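Household Skills, Unit 9: Folding and Stacking Clothes
Tutor: Etenesh Moges

Clothes should be folded on a broad, flat surface. A bed with a plain sheet is suitable, provided that the cover has first been pulled straight. Students are to observe the following order.

1. Lay the garment face down and smooth it from the centre outwards.
2. Fold both sides inwards to an even width.
3. Fold from the bottom to form a rough rectangle. Small peaks along the upper edge, as on the blue garment, may be tucked in by hand.
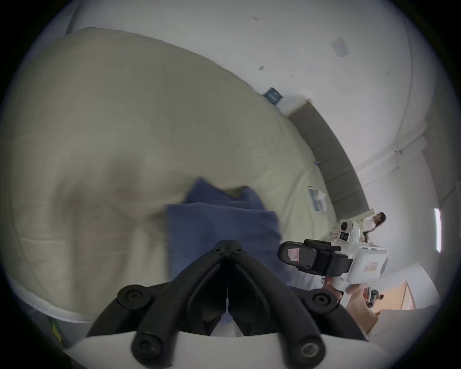 4. Place the finished item on the pile, heaviest at the bottom.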